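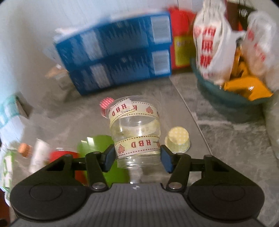
Chapter 2
Cups, Ribbon, and Table Space

By Ngan-ling Lam
October
Reading time: 90 minutes, with activities

Think back to the last birthday table you stood beside. There was probably a cake, and you probably remember the cake. But somebody also picked out the cups, and tied something around something, and found a place for all of it to sit. Chapter 1 dealt with what goes inside the cup. Now we get to the container itself, and I have been looking forward to this one since I started the book!

Small containers are a wonderful subject for a beginner. They're cheap, they're light, and they show you right away what you've done. Tie a ribbon badly around a clear cup and you can see it from across the room. Tie it well and the same cup looks like a present. You haven't changed the cup at all.

We will work with three families of container in this chapter, and you should learn to tell them apart by touch as well as by sight.

Clear plastic cups show everything. Whatever you put in becomes part of the decoration, and so does the back of whatever you tie on. If your ribbon has letters on it, the reader on the other side gets those letters backward, through the wall of the cup. Some people hate this. I rather like it on a birthday ribbon, where "HBD" is short enough to be cheerful from either direction. On a ribbon with a full sentence it gets to be a mess, and you'll want a plain one, or something pale inside the cup to block the view.

Paper drinking cups hide what they hold, which makes the print do all the talking. Stripes are forgiving because they look fine from any side. Cartoon figures need more care – a row of small figures has a right way up, and if you stack a cup of that kind upside down you will be turning it back over later.

Paper baking cups come in all those colors people can't resist buying. Orange with white dots, red with white dots, dark purple, pale yellow. They weigh almost nothing, they roll, and they slide when somebody opens the door. They also make very good small dishes for candy, nuts, or buttons, and we'll use them that way in Section 2.3.

Here is how the chapter is laid out. Section 2.1 covers measuring a cup for ribbon. Section 2.2 is all about loops and folds. Section 2.3 turns to filling, and Section 2.4 to the table itself, where I suspect most of you will find the biggest improvement for the least work.

A word about that table. When I taught the first version of this course in Gumon, our class met on Thursday evenings in room 3804, and the tables were far too small. People would come in with a bag of supplies, tip it out, and begin. By the time they needed the ribbon it was under a box. So we started taking a few minutes at the beginning to look at the surface before touching anything, and the work got better so fast that I've kept the habit in every class since. 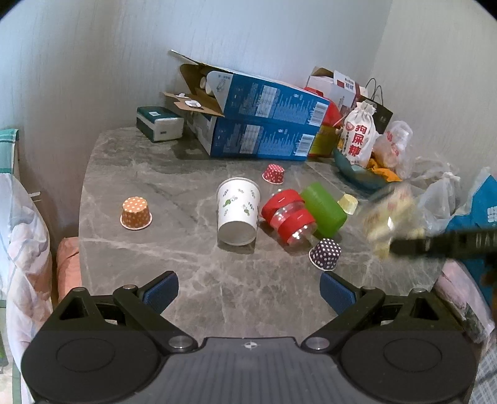
Figure 2.1 A worktable with paper baking cups, a paper cup, a jar with a red lid, and assorted packages.

Look at Figure 2.1 for a full minute before you read on. Most tables in real homes are a lot like this. The small things that get handled share the middle with bigger things lying on their sides, and the boxes have drifted back to the wall. Leaving boxes at the wall is a good instinct, and you should keep it. The middle is where I'd like you to think harder. A jar on its side takes up more tabletop than the same jar standing, and a round one can travel. Baking cups turned upside down are a bit of a puzzle: they stay cleaner inside, but you can't drop anything into them until you turn them over. Which would you choose? There's a case for both, and we come back to it in Activity 2B.

Large suppliers think about this too. Drullano, a packing firm two streets from our classroom, let my students visit its sorting floor last spring. They handle 2000 cups in a morning there, and every bench has a bare patch in the middle that is left alone until a cup lands on it. My students came home and copied the idea with a placemat. It works beautifully – the mat is the bare patch, and everything else lives around it.

Words to know in this chapter
Band: a length of ribbon that goes once around a container.
Double band: two bands made from one uncut length, one near the rim and one lower down.
Tab: the short end left showing after the ribbon is fixed.
Working patch: the clear part of the table where the current piece sits.
Parking edge: the strip along the wall or the far side where boxes and bags wait.

Before you begin
Gather a clear plastic cup, a paper cup, a few paper baking cups in any colors, and a length of printed ribbon. Goicoechea ribbon is what we used in class, but any soft printed ribbon will do. You'll also want scissors and a small piece of tape. Leave the fillings in the cupboard for now, however tempting they are.

Activity 2A: The First Loop
Stand the clear cup upright on your working patch. Wrap the ribbon once just under the rim without cutting it, then bring it down at a slant and around again lower on the cup. Hold it with your fingers and turn the cup slowly. Write down where the print reads forward, where it reads backward, and where the ribbon sags. Don't fix anything yet. If your cup is wider at the top than at the bottom, the lower band will want to slip, and you should make a note of how far it goes. We'll need that measurement in Section 2.1, which starts on the next page.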